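Visit report: the Skorent data collection floor at Duan

Skorent opened its collection site in Duan to outside visitors in April. The site produces demonstrations for household manipulation: a person drives a two-armed robot through a chore, the joint positions and camera streams are recorded, and the recordings go to a training group in another building. I attended the morning session, which began at 9:30 and ran until shortly after noon. The group was small and most of the others came from equipment suppliers.

Narayanan Raju, who manages the site, gave the introduction in a meeting room on the ground floor. He kept it to numbers and procedure. The current set, called Ruria, covers cleaning and tidying in kitchens, bathrooms and hallways. It held 1262 accepted episodes on the day of the visit, and the target for the first release is set by coverage of tasks and room layouts, with no fixed episode count. An episode is one attempt at one task, from a defined start pose to a defined end pose. Attempts that fail are kept in a separate store and labeled with the point of failure. Raju said the training group had asked for these after an early model learned to finish wipes well but had no idea what to do when it lost hold of the cloth.

The rooms

The collection floor is divided into furnished rooms, built with ordinary fittings from retail suppliers. Walls are mounted on rails so that a room can be made narrower or wider between sets. Faucets, handles and basins are changed on a schedule, and the changes are logged against the episode numbers. Surface finish gets the same treatment. Glossy ceramic and chrome are considered hard cases for the cameras, and the bathroom rooms are deliberately lit from overhead so that reflections turn up in the data.

Each room has at least one fixed camera in addition to those on the robot. The fixed view is used mainly for review. Tharun Pinto, who maintains the rigs, explained that a reviewer can often tell from the outside view why a grasp went wrong when the wrist view shows only a close surface. Camera positions are checked at the start of each shift against a printed target, and any camera that has moved is recalibrated before recording starts.

Operators

Operators work from a station outside the room, using a pair of leader arms with the same joint layout as the robot. Force feedback is limited. New operators train for 3 weeks before their episodes are eligible for the set, and Shobha Rajan, who runs the training, said the slowest skill to acquire is judging contact on a curved surface. A flat counter gives an even wipe with little practice. The inside of a basin calls for continuous wrist correction, and beginners tend to either lift off the ceramic or press until the arm faults.

We were allowed to try the station in a practice room. I managed to pick up a sponge on the second attempt and dropped it over the side of a tray. The delay between leader and robot is small but noticeable on fast movements, and the operators we watched had all adopted the same unhurried pace. Rajan confirmed this is taught. Episodes with abrupt movements pass the task check but are often rejected at review.

Review

Acceptance is a two-stage process. A script checks for dropped frames, clock offset between streams and joint values outside limits. A reviewer then watches the episode at double speed and marks the phases: approach, grasp, work, release, return. The acceptance rate for the previous month was 91 percent. Most rejections came from the script, and most of those from clock offset, which the site traced to a network switch and has since replaced.

The annotation tool is Dakell, written in house. It shows all streams on a common time line and lets the reviewer drag phase boundaries. Bindu Reddy demonstrated it on a drawer-closing episode. Text instructions are added at this stage, several per episode in different wordings, because the training group found that a single phrasing per task made the model brittle. Her team handles some 200 episodes in a normal working day.

Bathroom task

The last stop was a bathroom room set up for basin cleaning.

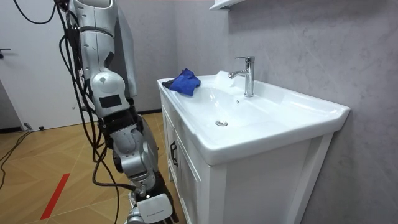 Reading time: 5 minutes

The task uses a blue microfiber cloth and a vanity with a wide ceramic basin and a single-lever faucet. The cloth is bunched on the rim, at the end nearer the robot, and its shape is left irregular on purpose. A folded cloth is easier to grasp and gives a model less to learn from. Red tape on the herringbone floor is part of the room marking; visitors were asked to stay in the corridor while the arms were powered.

Diễm Lã, who writes the task specifications, went through the sheet for this one. The operator grasps the cloth, wipes the bowl from the back slope toward the drain, wipes around the faucet base and returns the cloth to the rim. The order of strokes is left to the operator. Touching the lever is permitted, but moving it ends the episode as a failure.

Questions from the group were mostly about cables. The black cables hang alongside the arm in long loops, and one supplier asked whether they show up in the recordings. Pinto said they do and that nothing is masked out. An internal routing kit has been quoted and is under consideration – the objection is maintenance time, as a cable swap is now a short job that can be done between episodes.

I asked about transfer to rooms the model has not seen. Lã said two room layouts are held out of the Ruria set entirely and used only for evaluation, and that results from them would be given with the release. No date was offered. The next visitor session will include the kitchen rooms, which were closed for refitting during ours. Requests to attend go through the site office in Duan.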